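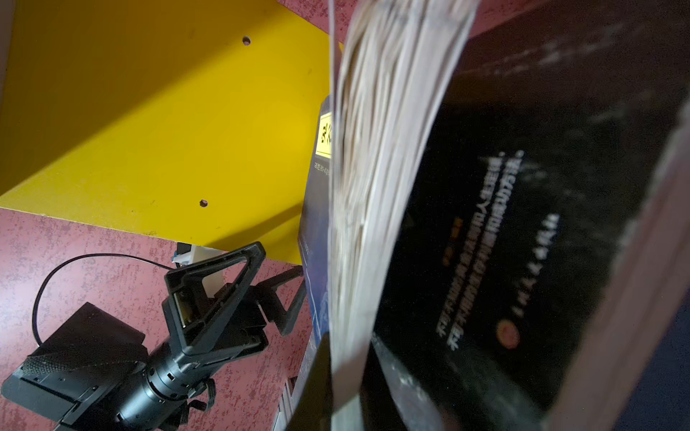
Unit 6: Reviewing a Gripper Kit Before You Buy

Reading for this unit: the Kivby product sheet and the Bortolotti price list, both in the course folder.

The Kivby is a two-arm tabletop kit sold by Prusar through its dealer, Bortolotti. It comes with the arms, a gripper for each, a wrist camera and a year of support. The quoted price is $3,000 per arm, with the support plan included for the first year only. Busuvex sells a similar kit without the camera. We will compare the two in Unit 7.

6.1 Why books are a hard test

Most sales demos use blocks or cups. A block keeps its shape when it is gripped. A book does not. The cover is stiff, the pages are loose, and the weight moves as the book opens. In the wrist view the black cover stays fairly readable as a shape while the page edges smear into streaks. The Chinese text on the cover is too blurred to read. Keep this in mind if your job depends on reading titles or labels while the arm is working.

6.2 What to look at in the gripper

Finger shape. The open triangular finger has a small pad inside its frame. Ask the dealer what the pad is made of, what a new one costs, and whether you can change it yourself.

Cable. A thin black cable loops out in a wide curve near the gripper. Check the slack at full reach and with the wrist turned both ways. Write down anything it can catch on.

View. A large book held close takes up much of the picture. Ask if a second, fixed camera can be added and whether that changes the support terms.

6.3 Running your own trial

Bring your own items. The lab set has 53 books in mixed sizes, hardcover and paperback. Use the same starting position for each try and log every drop, slip and bent page. Do not count a lift as good if the book opened on the way up.

6.4 Homework

Write 2 pages on whether the Kivby suits a small used bookstore. Include the cost after the first year. Drafts are due in April.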